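The Gripper Comparison That Compares Nothing

Every October somebody sends me a chart ranking robot grippers, and every October I ask what the grippers were picking up. Foam blocks, usually. This year it was the Hirkska fingers against the Teren fingers, 140 grasps apiece, with Teren ahead by 3. I don't believe a word of it, and I'd say the same if Hirkska had won.
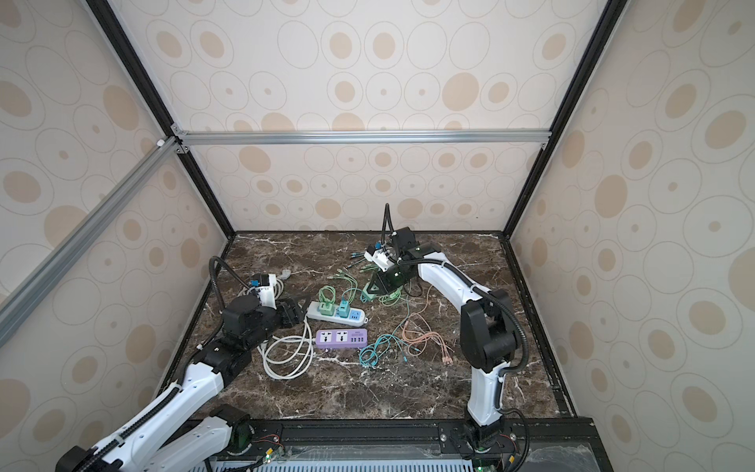
Page last changed: Friday, 10:40 a.m.

Foam forgives everything. A cord doesn't. Put two arms over a pile of charging cables and power strips and the question changes from how hard the fingers squeeze to whether they can find one loop without dragging along its neighbors. Grip force, the number every vendor prints first, tells you very little about that. Rawiri McKinnon at Gilchrist disagrees with me and thinks force data is where any buyer should start. Fine, start there. Most buyers also stop there.

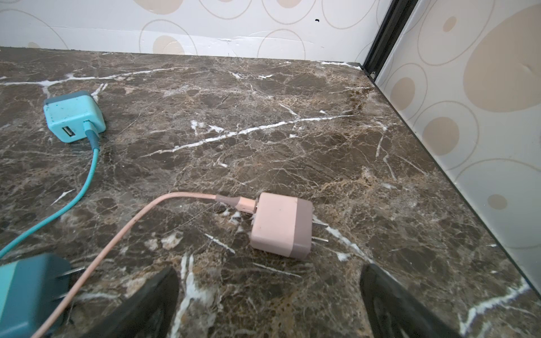 Wrist cameras get even softer treatment. Reviewers quote resolution and frame rate, then test over a plain white sheet. I would much sooner see a pale pink charger lying on dark, veined marble, prongs off to one side, with the white streaks running right up near it, and ask the controller where the cord ends and the stone begins. The Skokov controller's sales sheet promises "robust perception" and names no surface at all.

So send me the chart again when it lists the objects, the tabletop and every failed grasp. Until then I'm keeping my old fingers, scuffs included.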